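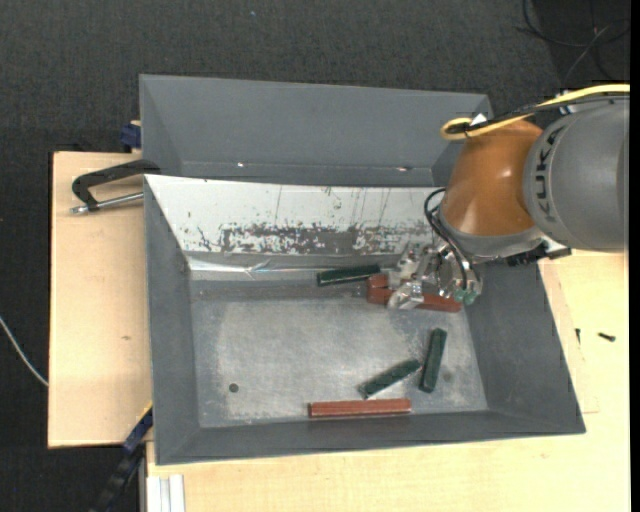

El proyecto documenta la confección de trajes en la comparsa de carnaval de Foltandale. Se entrevistó a 3 bordadoras y se midieron 2 pecheras, la mayor con 3.000 cuentas. Para el muestrario se fijaron dos tonos, el verde oscuro y el pardo rojizo, sobre fondo gris mate.

El montaje de cada pechera requirió 15 horas. Queda pendiente el registro de los tocados, a cargo de Vesela Obradović, previsto para junio.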